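Thread: Warum ich seit drei Wochen versuche, einen Kleingarten zu kündigen. Wird länger, sorry. 1/x

Kurzfassung: Parzelle 43, gepachtet vor sechs Jahren, 2 Apfelbäume, Laube mit Loch im Dach. Will raus. Rücken, Umzug, das Übliche. Dachte, man schreibt einen Brief und gibt den Schlüssel ab. Haha.

2/ Brief also im September raus, per Einschreiben. Antwort vom Verein kam schnell: Kündigung zur Kenntnis genommen, vor Übergabe bitte Wertermittlung. Klingt harmlos. Ist ein Termin mit Klemmbrett, Maßband und einem Mann, der jeden Johannisbeerstrauch einzeln anschaut.

3/ Der Mann heißt Aarne Ahonen und war sehr nett, muss ich sagen. Kaffee wollte er keinen. Drei Stunden auf dem Grundstück. Die Hecke ist zu hoch, der Kompost steht zu nah am Nachbarn, die Laube ist innerhalb der Maße – immerhin.

4/ Was keiner von euch wissen will, ich schreibs trotzdem: Es gibt für alles eine Tabelle. Apfelbaum Halbstamm, Alter, Zustand, Punkte. Punkte werden Euro. Mein älterer Baum hat Krebs am Stamm und zählt dadurch fast nix. Der trägt jedes Jahr zwei Schubkarren voll!

5/ Ergebnis: 3306 Euro für Laube, Pflanzen, Wege. Davon runter 544 Euro für Rückbau, und zwar:
– Betonplatten hinterm Schuppen
– Thuja (verboten, stand schon vor mir da)
– alte Regentonne, die im Boden steckt

6/ Die Thuja. Ich habe die NICHT gepflanzt. Steht auch so im Übergabeprotokoll vom Vorpächter, habs rausgesucht. Egal, wer zuletzt pachtet, räumt. Steht in der Gartenordnung, Seite weiß ich nicht mehr, irgendwo hinten.

7/ Kann man selber wegmachen, dann fällt der Abzug weg. Also Säge geliehen. Wurzel nach zwei Samstagen immer noch drin. Spaten verbogen. Spaten war von meinem Schwiegervater, das gibt noch Ärger

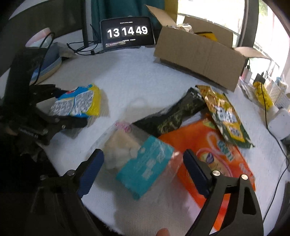
Yến Doãn schreibt mir dazu, ich soll die Wurzel bloß nicht verbrennen, sie hat dafür mal eine Verwarnung kassiert. Besser freilegen, mit dem Hochdruckreiniger die Erde rausspülen, dann die Seitenwurzeln einzeln mit der Säbelsäge. Und alte Blätter nehmen, die sind danach hin.

8/ Säbelsäge! Danke Yến. Warum sagt einem das der Baumarkt nicht. Die wollten mir eine Wurzelfräse verleihen, Tagesmiete plus Kaution plus Anhänger. Hab keine Anhängerkupplung.

9/ Nächster Punkt, Nachpächter. Man denkt, die stehen Schlange. Tun sie auch, auf der Warteliste. Aber die Warteliste macht der Verein, ich darf niemanden mitbringen. Durfte nur sagen, wann ich zum Aufschließen da bin.

10/ Erste Interessenten: Paar, sehr freundlich, wollten wissen, ob man in der Laube übernachten darf. Gelegentlich ja, wohnen nein. Danach war das Gespräch kurz.

11/ Zweite: Huiling Dai, hatte einen Bodentest dabei. Hat an vier Stellen gebohrt und mir dann erklärt, dass mein Boden viel zu sauer ist und ich seit Jahren umsonst Rotkohl setze. Ja. Das erklärt den Rotkohl.

12/ Sie nimmt den Garten warscheinlich. Will aber die Regentonne behalten, also die im Boden. Die, für die ich den Abzug kriege. Jetzt frage ich beim Verein nach, ob die Tonne bleiben darf, wenn die neue Pächterin sie WILL. Antwort steht aus.

13/ Zwischenfrage an alle, die das hinter sich haben: Zählerstand Wasser, macht ihr den selber oder kommt da wer? Bei uns hängt der Zähler in einem Schacht mit Deckel und der Deckel geht nicht auf. Schon mit Brecheisen probiert. WD40 auch.

14/ Nachtrag: Deckel ist offen. Hat ein Gewinde, man muss drehen. Sagt nichts.

15/ Aino Nieminen fragt, ob ich nicht traurig bin. Doch, schon. Abends um sieben auf der Bank, wenn die Nachbarn gießen, das fehlt mir jetzt schon. Die Sitzungen eher nicht. Vier Stunden über die Farbe von Gartentoren – grün ist erlaubt, aber nicht jedes Grün.

16/ Was ich mitnehme: Pfingstrose (darf ich, gefragt), Schubkarre, den Gusstisch, alle Werkzeuge ausser dem Spaten. Rhabarber bleibt, der mag kein Umziehen. Ableger hat Ibrahim Idahosa von nebenan schon im Eimer.

17/ Wer selber kündigen will: Pachtvertrag raussuchen, Frist lesen, Fotos von ALLEM bei Übernahme aufheben. Und fragt nach der Thuja, bevor ihr unterschreibt.

18/ Nächste Woche Übergabe, falls die Wurzel bis dahin raus ist. Säbelsäge hole ich morgen früh ab. Update kommt hier drunter.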